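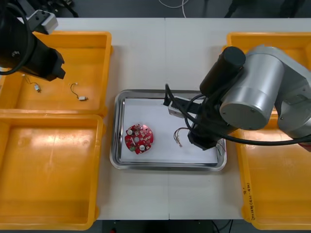 3. Perceção e planeamento: o que o software decide

O módulo de perceção, a que chamámos Kuruc, recebe a vista da mesa e propõe um ponto de preensão para cada peça do tabuleiro. O planeador Solley escolhe depois o braço e a caixa de destino. No papel parece simples. Temos dúvidas.

Das 173 tentativas registadas em dezembro, 68 falharam, e quase todas com fios. A placa vermelha redonda é segmentada sem dificuldade, com contraste forte sobre o papel branco. Um feixe de fios finos não tem contorno estável: a máscara muda de uma leitura para a seguinte e o ponto de preensão salta com ela. Aumentar o limiar de confiança só fez o sistema desistir mais vezes.

O relatório anterior do grupo Ullwood falava em "separação autónoma". Não encontrámos nos registos nada que justifique o termo — a ordem das peças estava escrita à mão no ficheiro de configuração.

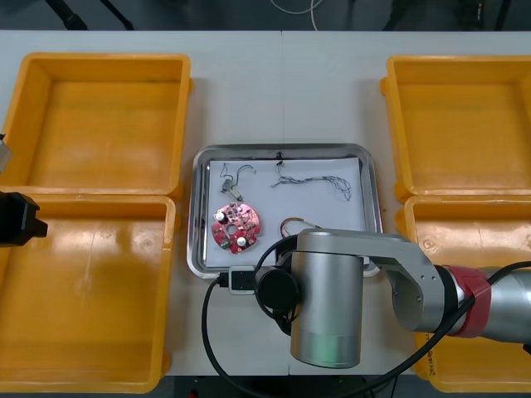
Figura 2. Placa, fios e bobina cor de cobre no tabuleiro, com as quatro caixas à volta.

3.1 Colisões entre braços

O planeador trata cada braço em separado e reserva o espaço sobre o tabuleiro com um simples bloqueio. O cabo preto não entra no modelo de colisão. Přemysl Havlíček propôs aproximá-lo por 15 esferas; falta testar, e duvidamos que chegue.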